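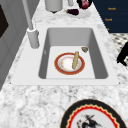
## 4. Clearing the sink

**Figure 3.** Start state for one episode of the sink-clearing task in simulation. A plate and a pale, elongated food item lie in the basin. The instruction given to the policy is "put the food on the counter."

The third task in our study asks for something most people do without thinking. A plate has been left in the sink with food on it. The food has to come out and go on the counter, and the plate has to stay where it is. We picked this task after the drawer and shelf tasks in Section 3 because it puts two hard conditions together. The gripper has to work below the level of the counter, inside walls, and the object it wants is lying on another object that can slide.

### 4.1 Task setup

All episodes use the Plaker kitchen set, which has a fixed sink and counter and a pool of loose objects. Figure 3 shows one start state. The food item lies diagonally over the right half of the plate, with one end up toward the back of the sink and the other near the lower right of the plate's rim. A smaller brownish object sits past the plate, near the far right corner of the basin floor. It is a distractor and has no part in the instruction. Other distractors are placed on the counter, such as the eggplant on the small white plate behind the sink.

The large plate with the bird design in the foreground is also a distractor, and it turned out to matter more than we expected. We return to it in Section 4.4.

An episode counts as a success when three things hold at the end:

- the named food item rests on the counter or on an object that is itself on the counter;
- the sink plate is still in the basin and right side up;
- nothing has fallen to the floor.

The second condition is stricter than what earlier versions of the benchmark used. In those, a policy could tip the plate over, take the food from the bottom of the basin, and still score. We do not think a person at home would accept that result, so we changed the rule. Scores in this section should not be compared with scores from before the change.

We ran 200 episodes for each policy. Start states were drawn once and then frozen, so both policies faced the same set. The position of the food item on the plate, its angle, the position of the plate in the basin, and the choice of counter distractors all varied. The faucet and the sink did not move. Each episode was stopped after 293 control steps if the policy had not signaled that it was done.

### 4.2 Policies

We compare two policies. The first, Curovo, is a planner. It estimates the pose of the named object, picks a grasp from a stored list, and plans an arm path with collision checks against a known model of the sink. The second, Clekska, is a learned policy that takes camera images and the text instruction and puts out arm motions directly. It was trained on teleoperated demonstrations in the same simulator. None of its training episodes used the sink task in this form, though many included the sink with food items lying on the bare basin floor.

Both policies control the same simulated arm with a two-finger gripper. Curovo is given the sink model, which Clekska has to do without. We kept this difference on purpose. In a shop or a fixed work cell, somebody can measure the fixtures once. In a home, that measurement is part of the cost, and we wanted to see what it buys.

Neither policy was tuned on the frozen start states. Hammad Magsi set the Curovo grasp list using a separate group of objects, and the list was not changed once testing began.

### 4.3 Results by stage

A single success number hides where the work goes wrong, so we split each episode into four stages: reach, grasp, lift, and place. An episode is charged to the first stage it fails.

**Reach.** Curovo rarely failed here. With the sink model in hand, it kept clear of the basin walls and of the faucet on the left rim. When it did fail, the planner had found no path, and the arm did not move at all. Clekska failed more often, mostly by touching the near wall of the basin on the way down. Light contact was not counted as a failure by itself. The trouble was what followed. After touching the wall, the arm tended to stay pressed against it, moving a little back and forth until time ran out.

**Grasp.** This was the most common point of failure for both. The food items in the pool that are long and rounded should be easy to take across the short side, and on a flat counter both policies did so. On a plate the case is different. The rim of the plate is raised, and where an item leans over it, one end sits higher than the other. Curovo's stored grasps assume an item lying flat. Its fingers came down level and closed on the higher end, and the item turned out of the grip. Clekska was better at this. It often tilted the wrist to match the item, even though we can find few demonstrations that show this clearly.

Items that lay wholly inside the rim gave the reverse pattern. Curovo handled them well. Clekska often lowered the gripper too far, pushed on the plate, and moved it across the basin. If the plate stopped against a wall, the policy could try again with some chance of success. If it kept sliding, the item usually rolled off.

**Lift.** Most lifts succeeded once the grasp was firm. The main failure was taking the plate up with the food. A finger would catch under the rim, and the plate would rise on one side before dropping. Under our rule this is a failure only if the plate ends upside down or outside the basin, and most of these episodes were allowed to go on.

**Place.** Curovo placed the item at a free spot chosen ahead of time and had little trouble. Clekska had no explicit notion of free space. It usually let go near the sink on the right, which was fine when that part of the counter was clear. When it was not, the item could land on another object and roll. In nine of the Clekska episodes the food went back into the sink after release. The policy signaled that it was done in all of these, and the checker marked them as failures.

### 4.4 Confusion between plates

In many start states there is more than one plate in view. The instruction names the food and the counter, and does not name any plate. We therefore did not expect the extra plates to affect behavior, except as obstacles.

For Curovo this was true. For Clekska it was not. With a large plate in the foreground, the policy often carried the food toward that plate and released over it. Since the plate is on the counter, this meets the success rule, and we scored it that way. But it does suggest the policy was not following the words "on the counter." A good share of its training episodes ended with food being put on a plate, and the habit seems to carry over.

To check, we took the start states with a foreground plate and reran them with that plate removed. Clekska's releases then spread out along the counter, and more of them ended with the item rolling. Part of its success in the main test therefore came from having a plate to aim at. A reader who sees only the success rate would not know this.

We also tried adding the phrase "not on a plate" to the instruction. The change had no clear effect on where the food was released.

### 4.5 Repeated attempts

People clearing a sink miss sometimes and try again. We looked at what each policy does after a failed first grasp.

Curovo returns to its start pose, estimates the object pose again, and plans from the beginning. This is slow, and the step limit leaves room for only 2 full attempts in most start states. The second attempt often used the same grasp from the list, with the same outcome. A simple rule to skip a grasp that has just failed would likely help. We did not add it here, as we wanted to report the planner in the form used for the other tasks.

Clekska does not go back to a start pose. It opens the gripper, rises a little, and comes down again nearby. Some of its successes came this way, after several quick tries. The same behavior also caused damage. Each try nudged the plate or the food, and over a long episode the item could end up in a corner of the basin where the fingers no longer fit. Once an item was tight in a corner, neither policy recovered it.

### 4.6 What the task leaves out

The simulated basin has no water in it, and the plates have no grease. Food items are rigid. A real piece of bread left on a plate in a sink is likely to be soft, and a grip that holds the rigid model may tear it. Food flecks on the plate are part of the surface texture and have no effect on friction. The lighting is even, and there are none of the strong reflections that a steel sink would give.

We ran a short trial on hardware at our Athanasiadis test kitchen to get some sense of the gap. It used one real sink, dry, with plastic food. The trial was too small to support a rate, and we report only what we saw. Curovo's pose estimates were worse inside the basin than on the counter, and its fingers touched the plate in many runs. Clekska pressed against the basin wall as it had in simulation, and the arm's force limit stopped it several times. Each stop required a person to reset the arm by hand.

On this evidence, neither policy is ready to clear a sink in a home without someone nearby. The planner does well when the fixtures are measured and the food lies flat. The learned policy copes with a wider range of poses but disturbs what is around the target, and it cannot yet tell when it has failed. Section 5 takes up this last point and tests a separate check, run after release, that looks for the named item before the episode is closed.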